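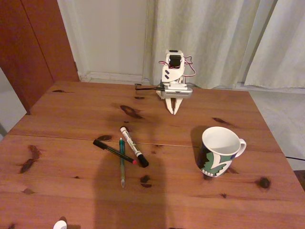

The desk robot should come with a boring job

A small robot arm for the home costs less now than a decent dishwasher, and the ads for them all make the same promise. You unpack it, you put it together in an afternoon, and it learns to do things. The things are left open. You are shown a clip of an arm sorting blocks by color, set to piano music, and the rest is up to your imagination.

I have spent most of February with one of these kits, the Kullen arm, on the table where we eat. I bought it with my own money and I intend to keep it. I also think it is being sold the wrong way, and since the other small companies are copying the pitch, I'd like to say why.

First the kit itself. The Kullen is a set of white brackets, a bag of screws, a bundle of servo motors and a control board. The manual says to set aside three hours. I needed a Sunday and part of the evening after it, mostly because I put the shoulder bracket on backward and didn't find out until the wiring stage. The drawings in the manual are good. The text under them reads as if it was written for somebody who had already built one. Step numbers skip in two places. The screws come in three lengths, and the bag isn't divided, so you end up sorting them in saucers.

None of that bothered me much. People who buy a kit expect to sort screws. Once it was together it stood up straight, the joints moved smoothly, and the gripper opened and closed on the first try. For the price, the hardware is fair. The motors whine when they hold a position, and they get warm enough that I don't leave it switched on over lunch.

The trouble starts after that, at the moment the box has been selling you all along. The arm is built, it is plugged in, and now you are supposed to teach it something.

The Kullen software gives you a blank project. You name a task, you guide the arm through it a number of times, you press a button, and a model gets trained on the company's servers. The guide suggests 40 runs for a simple task. It doesn't say what a simple task is. I picked clearing pens off the table and into a mug, because we always have pens on the table and we have plenty of mugs. It seemed like the smallest useful thing a hand could do.

It is a hard thing for this hand to do. A marker is thick and a ballpoint is thin. One of them has a clip. If they are lying across each other, the gripper has to take the top one first, and it has to know which one is on top. The mug has a narrow target and a handle that sticks out. When the arm lets go a little early, the pen hits the rim and rolls. I guided it through 40 runs, which took me two evenings, and what I got at the end was an arm that would go to the general area of the pens with great confidence and close its fingers on nothing. After another 30 runs, for a total of 70, it could pick up a single marker if I laid it down in more or less the same place each time. Two pens crossed still beat it.

I wrote to Kullen's support address and got a reply from a man named Réjean Friesen, who was polite and quick. He told me that crossed objects are difficult, that shadows can confuse the model, and that I should keep the lighting the same for every session. He recommended shutting the curtains and using a lamp. He also said that pens were, in his words, "an ambitious first project." I asked what a good first project would be. He said a foam cube.

I have no use for moving a foam cube. There isn't one in the kit, either.

My complaint is a simple one. A company that sells a machine to the public ought to pick one dull job, make the machine do that job well on the day it is built, and put that job on the box. Everything else can be extra. If the job is putting one kind of block in one kind of tray, fine. Put the block and the tray in the package, and ship the arm already trained for them. The buyer then has something that works, and can start changing it from there. As sold, the buyer begins with nothing, and has to find out alone whether the problem is the lighting, the build, the task, the number of runs, or the product.

I tried this argument on a few people who know more than I do. Ashraf Metwally taught shop and electronics at a high school for many years and now runs an evening class for adults. He has built arms from three different companies with his students. He disagreed with me. He thinks the open-ended pitch is the right one, and that people who start with a finished task never leave it. "They run the demo till they're bored and put it in the closet," he told me. "The ones who fail at something they picked themselves come back next week." He has a point there, and he has seen more beginners than I have. But his students come back next week to a room with Ashraf in it. He can look at the arm and say the wrist motor is loose. The person who bought the kit online has the manual and an email address.

Mercy Minja took the other side. She repairs small appliances and has a low opinion of anything that needs an account before it will turn on. Her view is that a company that can't name a job for its machine hasn't found one. I think that is too harsh. There are good reasons to own a small arm that have nothing to do with chores. I learned more about how hands work from those 70 runs than from anything I've read. I now notice how I pick up a pen, how I push the one in the way aside with a finger I'm not otherwise using, how I don't look at the mug at all. That was worth some of the money. It isn't what the ad offered.

It can be done differently. The Agbeko kit, which a friend lent me for a week, is smaller and weaker and its gripper is poor. But it comes with a rack of wooden pegs and a board with holes, and the arm will move pegs to holes within ten minutes of being screwed together. I found this more exciting than I want to admit. It is a pointless job and the arm did it, over and over, while I ate toast. Then I began moving the board to see when it would fail, which is how I learned how far it could be trusted. By the third day I understood the Agbeko better than I understood the Kullen after three weeks.

The Agbeko has its own faults. Swapping the pegs for anything else is a pain, and the software hides settings that the Kullen puts right in front of you. If I could have only one I would still take the Kullen, for the motors and the reach. I would just like it to arrive with a peg board.

Then there is the matter of the subscription. Training on Kullen's servers is free for the first 1,200 minutes and charged after that. I am well inside the limit, but a good share of what I've used went to runs that had no hope of working, and the company could have told me so in advance. A firm that charges for attempts has less reason to help you make fewer of them. I don't accuse Kullen of planning it that way. Mr. Friesen's advice was honest and would have saved me time if it had been in the manual. It is still a bad arrangement, and a buyer should know about it before choosing a hard task.

Here is what I would ask for, from Kullen and from anyone else getting into this. Put one task in the box, with the objects it needs. Print a list of first projects in order of difficulty, and say plainly which ones most people will not get working. Say what share of tries succeeded on your own bench, with the arm as sold, built by somebody who had never seen it before. Move the lighting advice to page one. Let people train on their own computers if they have one that can manage it, even if it's slow.

None of this is expensive. A list costs a sheet of paper. A foam cube costs less than the screws.

As for whether you should buy one, it depends on what you want in the house. If you like to tinker and can stand to lose some evenings, the Kullen is a solid piece of equipment and I've enjoyed it more than this essay may suggest. If you want your table cleared, use your hands. If it is a present for a child, get the Agbeko, or wait a year, or plan on sitting there too, for longer than the manual says.

I've gone back to a single marker for now, with the lamp on. It gets it more often than it did last week. I'm going to try the thin pen next, by itself, and leave the crossed ones until the weather is warmer.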